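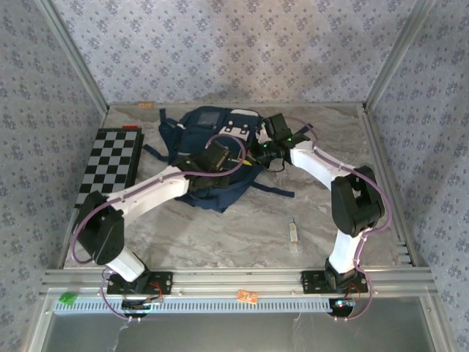

The navy backpack, crumpled, with its straps going off in both directions.

How I pack one backpack for a weekend away (and still find my keys)

2018-01-28

I used to be a terrible packer. I'd stand over the bag at eleven at night, throwing things in from the top and leaning on it until the zip closed, and then spend the whole train journey with a shoe heel digging into my spine. A couple of you asked after my last post how I now get by with one ordinary backpack for a weekend, so I've written the whole thing out, including the bits I still get wrong.

You don't need a special bag. Mine is a plain navy one with no clever compartments to speak of, and I've had it long enough that it won't stand up on its own any more. If you've got a school-type backpack in the cupboard, get it out and use that.

What you'll want to hand

One backpack, any make
2 drawstring bags or pillowcases (old ones are fine)
A few small clear plastic bags
A flat surface bigger than the bag
A damp cloth
Everything you think you're taking, in a heap

Start by emptying it properly

I mean properly! Lay the bag flat on a table, open every zip as far as it goes, and put your hand right down into the corners. Then turn it upside down over the sink or the bin and give it a good shake. Last time I did this I found a bus ticket, half a cereal bar and a sock that I'm fairly sure belongs to my brother-in-law, Kianoush. (Kianoush Ranjbar, if you're reading, it's on the radiator.)

Wipe the inside with a damp cloth, wrung out so it's barely wet, and leave the bag open until it's completely dry. An hour does it in my kitchen with the window open. If there's a smell, a spoonful of bicarb left in overnight and shaken out in the morning helps a lot. I wouldn't put the whole bag through the wash unless the label says you can. I did that with my old one and the lining came away in flakes for months.

Sort the straps out now

People skip this bit and then wonder why their shoulders ache. With the bag still empty, lay it with the straps facing up and pull each shoulder strap out straight, one to each side. Get any twists out, starting at the top where it's sewn on and working down to the buckle. Then let both straps out to their full length.

You'll shorten them again once the bag is full, but if you start from the same place on both sides it's much easier to get them even. My left one always creeps. I've put a couple of stitches of red thread on the webbing at the length I like, so now I pull to the thread and stop.

While you're there, give the stitching a tug where the straps join the bag. Any loose threads want seeing to before you load it up, and a few minutes with a strong needle and some upholstery thread is plenty. If the webbing itself has started to fray at the end, fold it over and sew it down, nice and tight.

Make the heap, then shrink the heap

Put everything you want to take next to the bag. All of it, including the charger and the book you won't read. Now take away anything that's only there "in case". For two nights in Durkton in February I take one pair of trousers besides the ones I'm wearing, 2 tops, a thin jumper, pyjamas, underwear and socks for each day plus one spare, a washbag and a book. The big coat and the boots I wear, always. They don't go in the bag, ever, even if I'm boiling on the train.

My friend Duangjai Kongkaew packs for a whole week in the same amount of space, but she rolls her clothes like cigars and is happy to wash things in a hotel basin. I'm not, so I have a bit more stuff and a bit less room. Find out which sort you are!

Rolling and folding

I do both. Soft things (T-shirts, pyjamas, underwear) get rolled. Lay the T-shirt face down, fold the sleeves in, fold it in half lengthways and roll from the neck end, pressing the air out as you go. Jumpers and trousers I fold flat to the width of the bag. Rolled jeans turn into a log, and the log always ends up in the middle of your back.

Rolled things go into the first drawstring bag. The second one goes in empty, for the dirty washing on the way home. As the weekend goes on one bag shrinks and the other grows, and the whole lot takes up the same space. I was ridiculously pleased with myself when I worked that out.

The order things go in

Stand the bag up against a wall, or get somebody to hold it open by the top. Then:

1. Folded clothes first, flat against the back panel, standing up like files in a drawer. That gives you a cushion the full height of the bag.

2. The bag of rolled clothes next, at the bottom, pushed well into the corners. Shoes, if you must take a second pair, go down here too, soles outwards, with socks stuffed inside them.

3. Anything heavy sits on top of that, close to your back and halfway up. For me it's the washbag and the book. Heavy things at the bottom drag the bag down, and heavy things at the front pull you over backwards when you run for a bus.

4. Jumper on the very top, so you can grab it when the train's heating packs in. Mine did just outside Drostbridge and I was very smug.

5. Empty washing bag slid down the side.

Don't fill it to bursting. If you have to kneel on it, take out a top. I like to be able to get a flat hand in at the top once it's zipped three-quarters of the way, because I will buy something while I'm away and it'll need somewhere to live.

Small things in clear bags

This changed everything for me. Small things go into small clear plastic bags by type: plasters and tablets in one, charger and earphones in another, hair things in a third. You can see what you've got without opening anything, and if the shampoo goes it only takes the one bag with it. I keep the plastic packets that things come in if they've got a decent seal, and use them until they split.

Liquids get a bag to themselves. Under 100 ml is plenty for a weekend even if you're not flying. I decant shampoo into a little bottle, squeeze the air out a bit before I put the lid on, and stand it upright in the washbag. It's only leaked once since, and that was my fault for not doing the lid up.

The front pocket

Only for things you'll want while you're on the move. Mine has tickets, tissues, lip balm, a pen and a snack. It is NOT for your purse, particularly in a crowd, when it's behind you and you can't see it. My purse goes in my inside coat pocket.

Keys have a fixed home. I tied a loop of ribbon to the little hanging loop inside the main part of my bag and clip the keys to that as soon as I've locked the front door. If yours hasn't got a loop, a safety pin through the seam allowance works, as long as you don't go through the outer fabric.

Try it on

Zip up, do up any clips, and put it on over the coat you'll be wearing – not over a T-shirt, or you'll be fiddling with the straps on the platform. Pull both down evenly until the bag sits flat between your shoulder blades and the bottom of it is level with your waist. Walk up and down the stairs. If something pokes you, it'll poke you a lot more by the time you get there, so take the bag off and move it.

Dangly strap ends drive me mad, so I roll each one up and hold it with an elastic band. They catch in doors otherwise, and I once got attached to an escalator handrail at Kivemport station for a very long few seconds.

When you get home

Empty it the same day. I know. But tip the dirty washing straight into the machine, put the clear bags back in the drawer as they are, and hang the bag up by its top loop with the zips open. Hanging by one shoulder strap stretches it, and that could well be why my left one creeps.

Next post will be the washbag, as I've had more questions about decanting than I ever expected. If you've got a good way of stopping a toothbrush going furry in its travel case, please leave it in the comments, I've tried everything!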